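Going to a robotics open day, what should I ask to see?

**marlow_keys**

Hi all! My brother-in-law got us two spots at the Girano open day in Sivbridge and I said yes before I'd thought about it much. I run the packing side of a small craft supply shop (we send out up to 119 parcels on a good day, a lot fewer in February), and part of me hopes I'll come home with an idea for the packing table. The invitation says "walk-through, live demonstration, coffee" and that's all it says. I've never stood next to a robot in my life. What should I ask to see, and will anybody mind if I bring a notebook full of beginner stuff? Also, are these things loud? I get headaches.

**Notburga Gasser**

I've been to three of these now, one at Girano and two at other places, so let me ramble a bit.

First thing, ask to stand near whoever is working and not near whoever is talking. The talk is fine, but it's mostly slides, and you can read slides at home. When I went, the speaker did a good half hour on the Runditero project before we got anywhere near the equipment, and by then half the group was thinking about coffee. The part I remember best was just hanging around in the office afterward, close to the people doing the work — you pick up a lot about the pace of it.

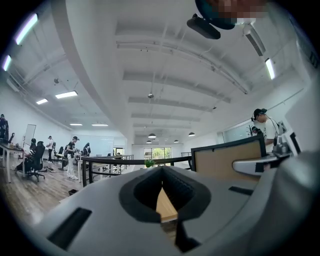 Do I need to sign up for the hands-on part separately? Put your name down at the front desk when you arrive, and they'll call you over in small groups.

Get there early for that, by the way. Our list was full before the talk was over, and two very disappointed teenagers had to go home without a turn. Their mother was not thrilled either.

As for what to ask, I'd take something real from your packing table. A roll of ribbon, a paint tube, one of those awful crinkly bags of beads. Ask if they'd be willing to try it. They may say no, and that's useful too, because then you can ask why, and the why was always the best part of the conversation for me! I brought a wooden spoon and a sock. The spoon was easy. The sock took up everybody's attention for ten minutes and I still don't know if I'd call it a success.

Ask how long it takes to teach a new task, and then ask how many tries that means. I was told 1000 for one fairly simple job, which surprised me (I'd been picturing an afternoon). And ask what happens when something gets dropped, who picks it up, and whether they have to start over.

Noise — I didn't find it bad at all. It was mostly people chatting. If you get headaches from bright ceiling lights I'd bring whatever you usually bring for that. And yes, take the notebook! I filled 17 pages in mine and people were nice about repeating things.

**pete_on_route_710**

Skip it imo unless you're buying. I went to the Okoro one and it was two hours of people telling me about the future, plus a tote bag. Parking was terrible. The robot was fine I guess.

**hollis.b**

I'd go, even if you aren't buying. Pete, I think I was at the same Okoro event and you left before the good bit, they opened up the back after lunch and let people ask whatever they liked.

One thing to add to what Notburga said. Before you go, time yourself packing a few ordinary orders and write down which step is slowest. For us it was finding the right size box, and nothing I saw that day would have helped with that. We ended up moving the shelf. But I only knew to ask because I had my own numbers in my pocket, and the woman showing us around seemed glad to get a question about an actual job.

Wear flat shoes, there's a lot of standing. And eat first, the "coffee" was literally coffee.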